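Caswood Folding Work Table

Product code 449

The Caswood table is supplied to schools, libraries and community halls that need a work surface for daily use and must be able to clear a room between bookings. It is made by Werkia and distributed in Canada by Tumunholm. The top has a light-coloured finish and suits reading, writing and computer work. Each table seats up to three adults along one side.

Legs lock in the open position and fold flat against the underside. Two people should lift the table when it is moved between floors. Replacement feet and leg locks may be ordered separately under code 237.

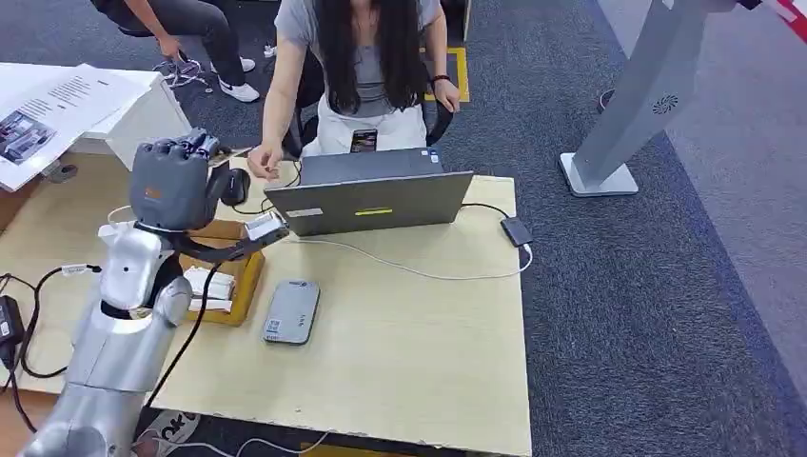 Tops should be wiped with a damp cloth and mild soap. Bleach and scouring pads will dull the finish and are not covered by the warranty. Small scuffs are considered normal wear. Tables must be stored flat or upright on the long edge, in a dry room away from heaters.

The Fuchs storage trolley is available for customers ordering several tables. It has four locking wheels and passes through a standard single door.

Warranty: 2 years on the top, 3 years on legs and locks

Colour: light only; the grey top was withdrawn in February

Delivery: ground floor, unpacking not included

Prices last reviewed May 9, 2026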